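Small wooden drawer on the counter next to the toaster oven - what would you keep in it?

Posted in Kitchens & Storage
August 14, 2024

tinyfork_colmont

Hi all! I moved into a studio in Colmont and I'm finally getting the kitchen corner the way I want it, which is the fun part, so bear with me if this gets long.

I don't have any real built-in drawers. None! The kitchen is a sink, a two-burner top and a cupboard that holds the pipes and one bucket. So nearly everything I cook with lives on a big brown table, pushed out to the edges so I have some working space in the middle. Toaster oven on the right, and next to it a light wood drawer that I bought from a neighbor who was clearing out. I love this drawer. It's pale and smooth inside, it has a long black bar handle, and there's an oval slot cut in the front under the handle that you can get your fingers into as well.

The trouble is that I can't decide what it's for. First I had cutlery in it, and the forks slid around every time I opened it. Then it was tea, then it was everything (rubber bands, a candle, soy sauce packets, you know how it goes). I emptied the whole thing and now I want to start over and do it properly.

My questions:

Does it make sense to keep food in a drawer that sits that close to a toaster oven? I use the oven most days, usually for toast, sometimes for a tray of vegetables.

Do you line a bare wood drawer or leave it alone?

And is there a trick for stopping small things from sliding to the front? Packets always end up lying against the front wall and it drives me a little nuts.
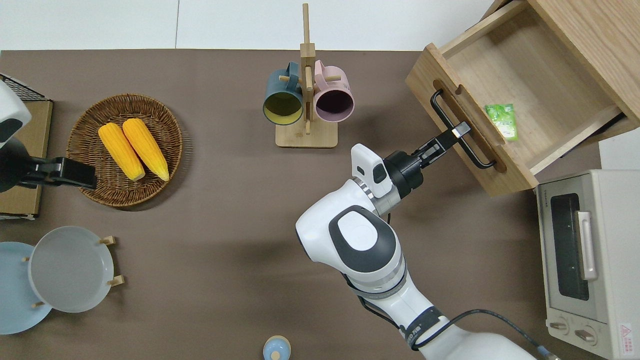

3 replies - sorted by oldest

sarnwood_baker

Oh, I love this kind of thing! I have been through three kitchens without proper drawers and the one I have now in Sarnwood is the smallest yet, so I have opinions.

On the heat: I'd move the two apart before you decide anything else. Toaster ovens throw off a lot of warmth from the sides and top, more than people expect, and your manual will have a page on how much clearance yours wants. Go by that number and not by mine. Once you know it, put a strip of tape on the table so the oven doesn't creep back over when you wipe underneath. Mine crept for months before I noticed.

The other thing to look at is which way the doors and drawers open. If the oven door comes down into the same patch of table the drawer slides out over, you'll be forever closing one to use the other. I had exactly that setup and it made me grumpy every single morning. Try turning the drawer cabinet so it opens toward where you stand. It costs nothing and you can turn it back if you hate it.

As for what goes in, my vote is dry packets and nothing else. Tea bags, yeast, soup mix, stock powder, sweetener, the little seasoning sachets. They're light and flat, and they are the things that get lost at the back of a shelf. Stand them on their edges in a row like files, with the printed side facing you, and you can flip through the lot with one finger. I keep mine in two rows with sweet on the left and savory on the right. I cannot tell you how happy this makes me!

What I would leave out: chocolate, nuts, spices you care about, anything with oil in it. Those want a cool cupboard. If yours is full of pipes, a lidded tin at the far end of the table works fine.

Lining: yes, but a loose one. I cut a piece of thin cork to the size of the floor of the drawer and dropped it in. No glue, so you can lift it out and shake the crumbs off over the sink. Cork has enough grip that packets stay where you put them, so that takes care of your third question too. If you can't get cork, the rubbery mesh shelf liner does the same job. I bought a roll of the Clakora one and still have most of it left.

Cut the paper pattern first! I went straight in with scissors and made the piece too narrow, and now there's a gap down one side that collects sesame seeds.

gus_in_the_pantry

just put the forks in a jar

also wood drawer = fine without liner, wipe it with a damp cloth and let it dry open. mine is 17 years old and has never had anything in the bottom of it

petrauskas_home

Agree with most of the long answer, though I'd go easy on filling it up. A drawer that size tempts you to make it hold one of each thing in the kitchen, and then you're back to the rubber bands and the candle.

I do small-space cooking at our place (five of us for dinner some nights, on a table not much different from yours by the sound of it) and what worked was sorting by when I reach for something. My table drawer is the "while the water heats" drawer. Tea, coffee filters, a spoon, a clip for the bag. Four kinds of thing, and I stopped there. Everything in it gets used before breakfast is over.

For the sliding, dividers did more for me than a liner did. The drawer has to stop somewhere, and when you pull it open fast, whatever is loose carries on going until it meets wood. You don't need to buy a set. Cut down a couple of cereal boxes so they sit just under the rim, and wedge them in side by side, snug enough that you have to push a bit. Try them for a week or two before you get anything nicer - I changed the layout twice and was very glad I'd only spent cardboard on it. In September I finally made proper ones out of thin wood strips and they've been in there since.

One more small one. If the drawer sticks when you slide it, rub a plain white candle along the runners, both sides, and work it back and forth. Wooden drawers love that. So maybe keep the candle after all!

And please come back and show us the finished table. I want to see where the forks ended up.

tinyfork_colmont

Thank you, this is great! I've measured the floor of the drawer for cork and I'm eating a lot of cereal to free up the boxes. The forks are in a jar for now and I have to admit it looks pretty good. Going to dig out the oven manual tonight and find that clearance page.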